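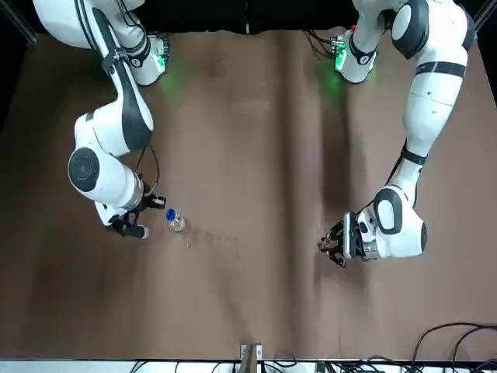
**conall_m:** iron it face down, low heat, damp tea towel on top. Did mine in April, took 13 min and the middle fold was gone

**EimearH:** wouldnt put an iron near brown sheeting unless you know what its made of. Roll it round a tube overnight

**Rafferty32:** tried the tube. fold came straight back. Tape the edges down tight, done

**EimearH:** tape leaves gunk on the table tho

**Rafferty32:** not painters tape

**conall_m:** still say iron. Test a corner frist. And wipe the specks off before, heat sets them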